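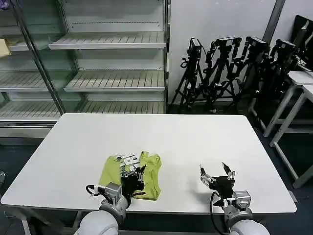 Clovton Lost Property Ledger, v8

README

Every item handed in at the Clovton bus station, typed up from the paper ledger by people with other jobs. The file holds 3,252 rows. A third of them are umbrellas, so plan your research accordingly.

What's in it

ledger.csv: one row per item, semicolon separated. The commas were already taken by the clerks, who loved them.
routes.csv: the 11 bus routes, including the Dilleck loop, which was cancelled and went on losing gloves for another month.

Columns

item: as written. "Hat (bad)" is a real entry and we have left it alone.
color: free text. Orel Depot wrote "usual" 41 times. We asked. It means navy.
found_on: month only. The day column got wet.
claimed: yes, no, or "argued".

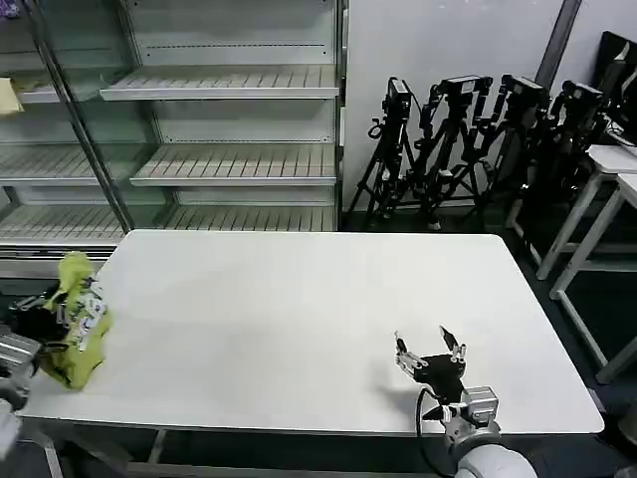
Blank cells in claimed mean the clerk went to lunch. Please don't read them as no. Version 7 did, and made the town look much more careless than it is.

Known problems

Items left at the Chávez Street stop before November are filed under Orel, for reasons that retired with the clerk. False teeth appear under both "dental" and "personal". Thursday evening entries are in pencil, and we guessed at the sevens.

Fixes are welcome. Send the row number and the correction, and leave the spelling of "umberella" as you found it.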